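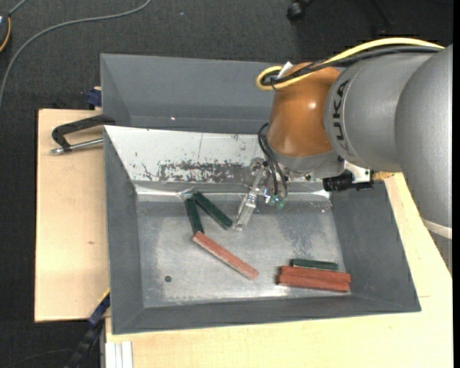

Blocks ought to be sold loose, according to Wendy Ellwood, so that a family missing a few can replace those few and not the whole set. She has made the same point at two public meetings in Brivside, and this spring Clillia agreed with her.

The company will begin selling its plain rectangular blocks one at a time, in dark green and red, at its store on Bellamy Street. Until now they came only in boxed sets called Besen, with both colors mixed in each box. The sets will stay on the shelves.

The loose blocks will be kept in open metal bins. Customers will pick out what they want and pay at the counter. Each block costs 85 cents, whatever the color. There is no minimum purchase, and the store will not offer a lower price for larger amounts during the first season.

Clillia said it had 500 loose blocks set aside for opening day, with more to follow as they are finished. The company does not plan to sell them by mail. Shipping one or two blocks would cost more than the blocks themselves, it said, and the boxed sets are already available that way.

The change came out of a short survey the store ran in March. Customers were asked what would make them more likely to keep using a set they already had, and 138 of them filled out the card. The most common answer was replacement pieces. Second was a request for a bag or tray to keep the blocks in, and a smaller group asked for new shapes, mainly arches and half-length pieces.

New shapes are not part of the plan. Callum Catterall told the March meeting that a rectangular block was the hardest one to get right, since any difference in height shows up as soon as a few are stacked. He said he would rather hold the size steady for another year than add an arch that did not sit level on the older pieces.

Size was the main worry among people who spoke at the meeting. Several brought blocks from home, some from sets bought when the store was still at its old address. A few of those were slightly shorter than the current ones. Clillia said wear was the likely cause and that the measurements had not changed. Anyone who is unsure can bring an old block to the counter and set it beside a new one before buying.

Color is a separate question. The red has been mixed a little differently over the years, and older pieces may look browner or paler than the new ones. The company said it will not try to match them. The green has stayed closer to the original, though blocks that have sat on a sunny windowsill can fade.

Used blocks can be turned in at the store as well. They will be checked for splits and rough edges, wiped down, and sorted by color. Those in good shape will go to classrooms in the Brivside schools, which have asked for enough to fill out sets that are short. Blocks with light scuffs will be accepted. Blocks that have been drawn on, glued, or chewed will not.

The store asks that people sort out other brands before coming in. Last year a box left at the door held mostly dominoes and part of a train track, and it took a good part of a morning to go through.

Ellwood said she was pleased about the loose sales but still wanted a storage tray. Her own set lives in a cake pan, she said, and the lid no longer fits. Clillia said a tray was being looked at but gave no date and no price.

Teachers buying for a classroom can ask for blocks to be put aside in advance. Requests should give the number wanted in each color and a phone number, and orders will be held at the counter for two weeks. Blocks bought this way cost the same as those from the bins.

Loose blocks can be returned unused within 30 days with a receipt. Sets that have been opened can't be returned, as before, but a set found to be missing a piece will be made up from the bins at no charge.

Sales of the loose blocks begin May 1, 2022, when the store opens at its usual hour. The side entrance on the parking lot will be closed that morning for paving, and customers should use the Bellamy Street door.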